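Print | E-mail
3 min read

Felt and wool notebook — entry of June 29, 2023 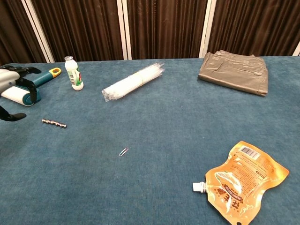
Lint roller on the blue-teal carpet, brown curtains behind.

Today I continued with the color loss in the madder batch. Vasanthi Gowda asked me yesterday why the second pot came out so much more orange than the first, and I did not have a good answer. I have half of one now.

Both pots had the same wool from Arkholm, the same weight of root and the same alum. I wrote the weights on the pot cards and I checked them again this morning. The difference is the water. For pot one I filled from the tank, for pot two from the tap in the yard, because Genivaldo was washing the screens and the tank hose was in his hands. Madder likes hard water. The tank is rain water mostly, so I expected pot one to be the orange one. It was the opposite! Either I have exchanged the cards, or the tank is not what I think it is.

Test of this morning: small jars, 2 g of wool in each, 700 ml of water. Jar A tank, jar B yard tap, jar C tank with a pinch of chalk. I kept them at low heat and stirred them with glass only. The thermometer with the red cap reads too low, do not use it until we compare it with the other one.

Jar A is dull brick. Jar B is orange, like pot two. Jar C is the nearest to a real red, but it is uneven at one end where the wool was pressed against the glass. So the cards were correct and the yard tap is softer than everybody told me. Neusa Rangel says the building changed to the new supply in October and there should be a letter from them in the office. I could not find it.

Heat is still a question. Pot two went too hot for a while when I was on the telephone with Mumwood about the invoice, and too much heat pulls the brown out of the root. But brown is not orange, and jar B was never hot. I think the heat explains only the dirty tone in the last skeins.

Rinse notes: first rinse strong color, second rinse pale, third rinse clear for A and C. Jar B was still giving color after the third one. I left it in the bath overnight — please do not pour it out.

Thaís V. wants 30 skeins in the same red for the Plesten order. I told her we cannot promise it before the chalk test is repeated with a full pot. She was not happy but she agreed to wait. If somebody speaks with Plesten, the shade card number is 328, and they have the old card, where this shade looks more pink.

To do:
— repeat jar C in the big pot, wool loose, more room
— hardness strips for the tank and the yard tap
— compare the two thermometers
— ask Thaís Assunção if her root is from the same sack as ours
— new labels for the alum, the old ones are coming off

Jar samples are pinned on the board under "madder", with the pot skeins next to them. Look at them by the window, the lamp makes everything yellow.

Print | E-mail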